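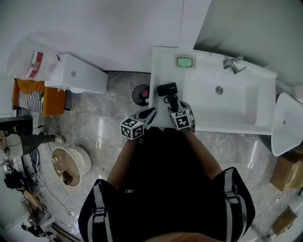 December 4, 2024
By the Brenex reference desk

A leave-in conditioner is a hair care product applied after washing and left on the hair until the next wash. It contains less oil and wax than a rinse-out conditioner and is sold as a spray, milk or cream.

Composition

Water makes up at least 70 percent of most sprays. The rest consists of conditioning agents, light silicones or plant oils, a preservative and fragrance. Creams carry more fatty alcohol and suit coarse or curly hair. The Nerkine line, introduced in April, has 24 ingredients in its cream and 27 in its spray.

Use

The product is spread from mid-length to ends on damp hair and combed through. Application at the roots can leave fine hair flat. Some formulas include polymers that limit heat damage during styling; labels state the highest temperature covered. Residue may build up over repeated use and is removed with a clarifying shampoo.

See also: Hair mask; Detangler

Contact | © 2024 Brenex | Back to top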